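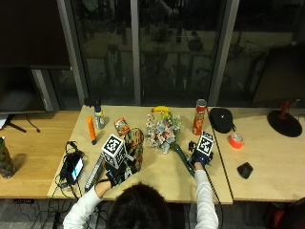 Marker cube on glove: pose flips and dropouts when the wrist turns

Posted by Leire Barrios in Hand Demonstration and Teleop

I am recording two-handed demonstrations with gloves and a marker cube on the back of each hand. A fixed camera tracks the cubes, and the wrist poses are replayed on a Tenar arm. The task is simple: hold an upright object with the left hand, pick up a bunch of artificial flowers by the stem with the right, and place it.

The left wrist track is fine. The right one has two faults. When I reach for the stem and roll my hand outward, the orientation jumps to a wrong solution for a few samples and then returns. Later in the move the track drops out for up to 18 samples. On replay the arm twitches at the first fault and stalls at the second.

Camera calibration was redone in September and the error is low. Smoothing the track hides the twitch but also rounds off the grasp, and the gripper then closes short of the stem. Is there a way to fix this before filtering? I record at 720 lines in the evening with the room lights on.

Oluwaseun Dauda

The jump is the usual planar ambiguity. When the solver sees only one face of the cube, and sees it nearly head on or very small, two orientations fit the corners almost equally well. Corner noise decides which one you get.

Do not solve each face on its own. Treat the cube as a single rigid body: measure where every marker corner sits relative to the cube center, pass all visible corners to one solve, and start that solve from the previous pose. With two faces in view the ambiguity mostly goes away. With one face, compute both candidates and keep the one closer to the last good orientation. Reject anything that implies a wrist speed no person could reach.

Measure the cube after assembly. Printed faces are often glued slightly off center, and a nominal model will pull the pose back and forth as faces come and go. A short clip of the cube turned slowly by hand is enough to fit the real layout.

For the dropouts, log the number of detected faces per sample. If it goes to zero while the cube is in plain view, the cause is blur or glare. Shorten the exposure and add light to compensate. If it goes to zero because petals or your forearm are in the way, no setting will help and you need a second camera, ideally 90 degrees from the first.

Interpolate short gaps only, using slerp for rotation. I would discard any demo with a gap during the grasp itself.

Valeriano Requena

Had the same thing with Domamau gloves. Bigger cube fixed it. Also check it isn't wobbling, ours was.

Consuelo Salcedo

Agree with Oluwaseun on the rigid body solve. One addition about the short grasp, which may be a separate fault.

The cube gives you the back of the hand. It does not give you the fingertips. If you map the cube to the tool point with a fixed offset, any error in that offset grows with rotation, so it shows up exactly when you roll the wrist. Touch one fixed point on the table with your pinched fingers from several wrist angles and solve for the offset that makes all of those points agree. Repeat this each time the gloves come off, as the mount shifts on the fabric.

Then take the gripper close event from a separate signal, such as finger bend or a foot switch, and time-stamp it on the same clock as the camera. I had a lag of 100 ms between the two, and it looked very much like a position error.

Leire Barrios

The face log shows one face visible during every jump, and zero during the dropouts. The joint solve removed the jumps on the four clips I reran. I have not done the offset yet. The dropouts remain, so I will try a shorter exposure first and then a second camera.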